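Polling place walkthrough, Weltness Town Hall annex
Precinct 3
Inspected 4th September by Jeanie Kerr, with Pantelis Stergiou for the county clerk
For use in the November general election

Entrance and parking

Accessible spaces marked: Yes. Paint is worn on the space nearest the door but readable.
Ramp clear and handrail firm: Yes.
Door opens without heavy effort: No. The closer is set too tight. Town has been asked to adjust it. If it is still stiff on election morning, prop the door open and post a greeter.
Campaign distance line measured and marked: Not yet. Last time both parties put signs along the Schumacher Street fence, and two had to be moved after a complaint. Chalk the line the night before.

Voting room

Route from door to check-in at least as wide as the posted minimum: Yes, if the folding tables stay against the wall.
Booths face away from windows: Yes.
Outlets tested: All work except the one under the clock. Do not run the ballot scanner from it.
Lighting over booths: Fair. One tube flickers.

Comment (Kerr): The precinct had 1325 registered voters at the last count, and 508 of them voted in the primary. Expect a much longer line in November. I would like the line to turn left inside the door and run along the hall so people are not standing outside in the rain. 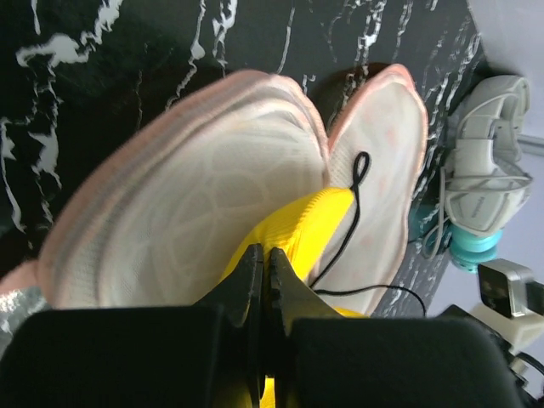 Comment (Stergiou): Agree about the line. The hall also leads to the restrooms, so leave a gap halfway down. Tape on the floor worked fine at Flomamis and came up without a mark.

Ballots and equipment

Ballot order: 2000, to be delivered sealed.
Storage closet locks: Yes. Two keys exist. One is with the clerk and the other is at the town office. The second key needs to be signed out before the ballots arrive.
Seal log printed: Yes.
Accessible voting machine: Not on site. Coming from the Prestasow warehouse.
Provisional envelopes: Short. Reorder.

Notices

Sample ballot, voter rights and ID posters: On hand.
Spanish copies: ID poster missing.
Old primary notices taken down: Done during the visit.

Result: Passed with corrections. Second visit needed for the door, the light and the closet key.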